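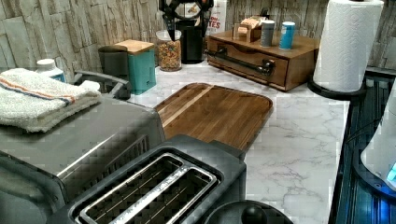

Irfan Tarigan
Lecturer in Household Studies, Prisow College

Search this journal Go Advanced

4. Where the booklets live

4.1 The drawer and its rivals

Of the 38 households we visited in Atmont and Vass, nearly all told us at the door that they kept every instruction booklet "in the drawer." The definite article deserves some respect. People who could not say where their spare keys were spoke of the drawer as one speaks of a bank. When we asked to see it, the drawer usually held takeout menus, dead batteries, birthday candles and the booklet for an appliance that had left the house years before.

The booklets themselves had gone elsewhere. We logged 1694 of them, counting warranty cards only when they were stapled to something. Kitchens held the most, followed by hall closets and then a category our coding sheet calls "box, unspecified," which we had meant to be small. Booklets for kitchen appliances were seldom found near the appliance they explained. One family in Vass kept the guide to its blender in the glove compartment of a car, and defended the arrangement with more energy than our interview schedule had allowed for.
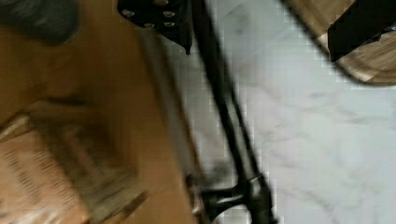 Age did not predict order. We had expected older householders to file and younger ones to throw away, and had drafted a paragraph saying so. It has been removed. Younger respondents kept nearly everything, on the theory that a booklet adds to the resale value of a toaster. None had ever resold a toaster. Older respondents threw booklets out freely and then phoned a relative when the clock needed changing in March.

4.2 Reading and not reading

Keeping a booklet is a separate habit from opening it. We recorded a booklet as "opened" if the spine was creased, a page was marked, or the plastic bag had been torn. By this generous standard, 900 had been opened. Most of the wear fell on the first pages, which tell the owner not to use the product in the bath, and on the page about cleaning. The recipe section, where there was one, was in mint condition.

Marginal notes were rare but useful. They came in two kinds: corrections ("NO, hold it for longer") and accusations, generally aimed at whoever had last changed a setting. Three respondents had written the purchase price on the cover. They were also the respondents most likely to describe an appliance as "perfectly good" while explaining that it was no longer used.

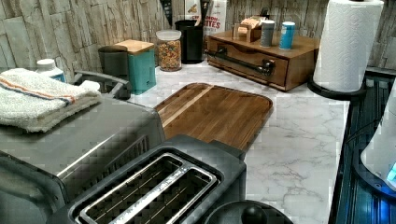
Figure 3. Toaster and other appliances on a marble-patterned countertop with a stacked-stone backsplash.

Asked what they would do if an appliance stopped working tomorrow, most respondents said they would look in the drawer. Pressed on the matter, they said they would look online. Pressed again, they said they would turn it off and on, and several asked how much longer the interview would take. We return to the question of the unopened bag in Section 5, using the Fimden coding scheme with its two broken categories repaired.

Contact the editors | © 2026 Fimden Papers in Domestic Life | Back to top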